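An afternoon with the hand at Clakham

I'd been promised a robot hand, and the first thing I got was a biscuit and a lanyard. Fair enough! It was the Thursday open day at the Clakham workshop, 17 of us had squeezed into a room meant for fewer, and Mohcine Bouazza was already apologising for the heating.

Mohcine looks after grasping, as in picking things up and not dropping them. I assumed we'd go straight to the machinery, but most of his work (and most of our first hour) happens on a screen, where a simulated hand gets to try the same box up to 700 times before lunch. I found this oddly gripping, sorry.

Sulastri Ginting drove the demonstration. She talked us through how hard to squeeze, how low to take hold, and why a tall box is such a nuisance – grab it near the bottom and all that height wants to go its own way. A boy in the front row asked if the hand ever got bored. She said no, but she did.

Then we were allowed a go. I had two turns with the mouse and sent my box straight through the floor on the first, which got a bigger cheer than anything else that afternoon. On the second I managed to knock it flat. My neighbour, a retired baker from Suststead, had hers up in no time and was unbearable about it over tea.

I came away with a leaflet, a sore neck and a lot more respect for anyone who can lift a cereal packet without thinking. The next open day is in September and you'll want to book, as they only had 27 places this time and the morning group took the lot of the good chairs.
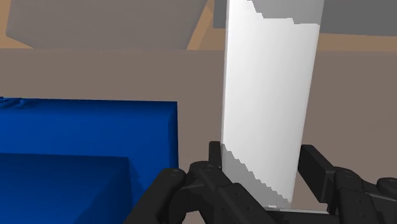 OUT AND ABOUT / Technology

The simulated hand with a tall white carton pinched between its black fingers, low down, next to a big blue box. Words by Hakim Hartono, 30/08/2018.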